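Historical fiction readers > General chat > Long novels with a slow first half: do you stick with them?

pagewren
Posted Aug 13, 2024

I finished The Salt Ledger last night and I have to talk to someone who has read it, because my sister gave up at chapter six and won't hear another word! It's the one from Nellau with the lighthouse on the spine. A harbour town in the 1840s, a clerk who forges shipping papers, and a widow who spots the forgery and decides to join in.

The first 200 pages are slow, I'll give everyone that. There's a whole chapter on how rope is stored. But then the Hurkton goes down with the false cargo on her and I read the rest in two sittings, one of them in the bath until the water went cold. Has anyone else got through it? And do you all have a point where you let yourself stop?

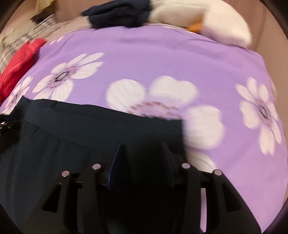
The other thing I wanted to ask is whether the letters between chapters are meant to be in order. I read them as they came and was badly muddled about when the widow first knew about the ship. If she knew before the wedding then she's a far harder person than I thought, and I loved her, so I'm a bit upset.

tidemark_lou
Oh I'm so glad someone has started a thread on this one! The letters are NOT in order. Look at how she signs off. She uses her married name in the second and fourth, and her own name in all the others, so you can sort them into before and after. I only noticed on my second go.

And yes, she knew. Sorry.

gannet
I'm with your sister. I gave it 200 pages, which is more than I give most things, and I couldn't have told you what the clerk wanted. Money? To be caught? He sighs at windows a great deal. I like slow books, I've read all of Ingvarsson's sea novels and those are hardly a gallop, but in those there's always a person wanting something by the end of page one.

pagewren
gannet, that's fair about the windows. I did laugh at the third window. But I thought what he wanted was to be good at something. He's such a poor clerk when he's honest, always blotting things, and then the first forged bill of lading is perfect and he can't stop looking at it. That's on the page quite early, before the rope chapter I think.

gannet
I remember the blots. I took them for padding.

hedgerow_reader
Can I stick up for the rope chapter? It's my favourite bit! My grandad worked in a chandler's and the smell of it is exactly right, the tar and the damp. Also (mild spoiler) the coil she counts there is the same one that's missing on the night of the storm. I went back and checked and was ridiculously pleased with myself.

tidemark_lou
I missed that completely. Going back to look tonight.
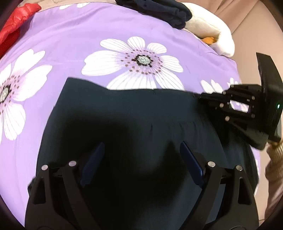 I should say I'm rereading it alongside the audio this time, and the reader gives the widow a much drier voice than the one I'd had in my head. Her lines at the inquest are really funny read that way. On paper I'd taken them as grief. Now I think she's enjoying herself, just a little, and it changes the whole back half for me.

oldstairs
Long-time lurker. I enjoyed it but I think the ending is a cheat. We spend all that time on whether the clerk will confess and then the harbour office burns down with the papers in it. Very handy for the author. Bultier did the same thing with the flood in The Glass Weir and people moaned about it for years.

pagewren
Ooh, I don't agree at all – the fire is the confession! He's the only one with a key to the inner room after the new lock goes on. It's mentioned when he's having his supper. I don't think it's chance.

oldstairs
The widow has a key too. She takes it off the hook when she visits in the spring.

pagewren
She does?? Right, I'm going to have to read it again.

hedgerow_reader
She takes a key. It doesn't say which. I've got it open in front of me and it says "the smaller key", and the office one is described as heavy.

gannet
You lot are making this sound far better than the book I had in my hands. If I skip the first part and start at the wreck, will I be lost?

tidemark_lou
A bit, yes. Read the letters first, sorted by signature, then start from the wreck. You'd miss the rope though, and hedgerow_reader will never forgive you.

hedgerow_reader
I won't.

oldstairs
For what it's worth, the paperback has a map at the front that my library hardback didn't. It helps with the storm chapter, where I could never work out which side of the bar the pilot boat was on.

gannet
All right, the library has the paperback in. I'll start at the wreck and go back to the rope if I like it. As to the first question, my stopping point used to be fifty pages and I moved it up after I nearly missed a book I ended up loving. I might have to move it again.

pagewren
Hooray! Please come back and tell us which key you think it was.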